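17th August
Larasati Harahap

Okay, a long thread tonight, so get a drink. I've been promising to write about learning to drive the robot at Binetley ever since April, when I joined and could barely get it to wave at me.

For anyone new here: my job is teaching by remote control. I move my arms, the robot moves its arms, and all of it gets recorded so that a model can learn from it later. We call one go an episode. My target for the laundry work is 1,000 episodes, which sounded like a very big number when Jairo Giraldo first wrote it on the whiteboard and, I'll admit, still does.

The task is tidying up clothes. You walk over to the bed, pick up what's been left on it, and take it to the basket. My niece can do this (she won't, but she can). Doing it through somebody else's shoulders and wrists is a whole other thing, and I have so much more respect for my own elbows now.

Here's some of the bedroom work, all views from the robot.
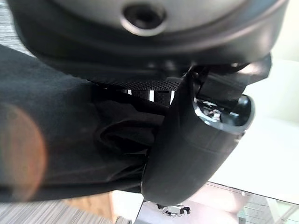
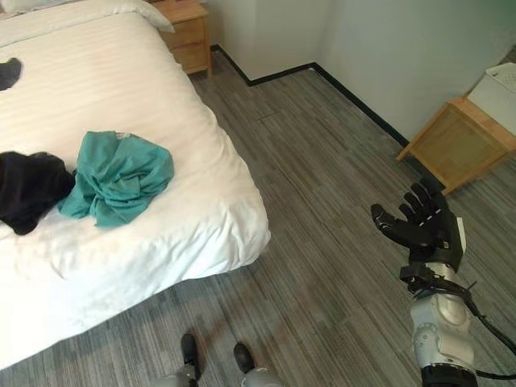
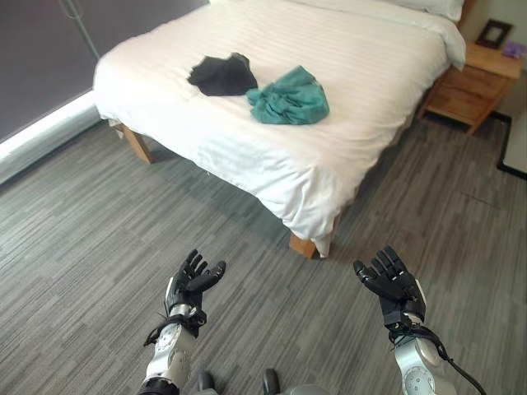
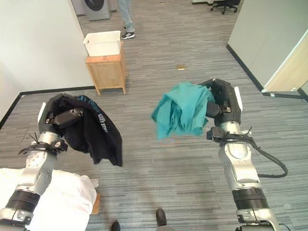 The thing I most want to talk about is when to close the hand, and I've got opinions! New people always squeeze too early. They see cloth near the fingers and they go for it, and then they come up with a tiny pinch of sleeve. In the last one I've got the black one with the lettering in the left gripper and the teal one in the right, both up off the floor at once, and that is my favorite kind of moment in an episode. Two hands, two garments, no clothes on the carpet between them. Jairo taught me to go lower than feels polite, press into the pile a little, and only then close. I say "lower, lower, lower" under my breath while I'm doing it. I'm told it's audible across the room.

Black cloth is the hardest for me, by the way. The teal I can read from anywhere, every fold of it. With black on a white bed the outline is lovely and clear, but once you're right up close all the folds sort of melt together and you're steering by memory and hope. If you're picking out clothes for your own practice, start with something bright and be kind to yourself.

A few people asked how long a session is. I do 30 minutes and then I get up, and I'm strict about it now. I used to push through because I was "in the groove," and then I'd watch the recordings back and see my right hand getting lazier and lazier. The model learns lazy too! It'll copy your sigh if you let it.

Which brings me to pauses. When I started I'd reach, stop to think, reach again, stop again. I thought I was being careful. Then Jairo sat me down with 3 of my early episodes and we went through them together, and goodness, I spent so much of each one just hanging there. Now I make up my mind before I start: which hand takes which piece, which side of the bed I'm standing on, how I'm turning around afterward. Once I'm moving I keep moving, even if the grab isn't pretty.

And yes, I keep the ugly ones. If I drop a sock and pick it up again, that stays in, with a note. If I drop it and wander off in confusion, that one goes. I had a good long talk about this with the folks over at Ileo, who throw out anything with a drop in it, and we're still friends, but I do think a robot ought to see somebody recover from a mistake now and then.

Somebody also asked whether it feels like being the robot. A little bit, toward the end of a session. I once came home and reached for my own laundry really slowly, palms up, and stood there waiting for it to catch up with me.

Next up is folding, and I'm nervous. We'll begin with 2 towels and no sleeves at all, which I'm very grateful for. I'll post how the first week goes, and if any of you have taught folding by remote, please tell me where you put your thumbs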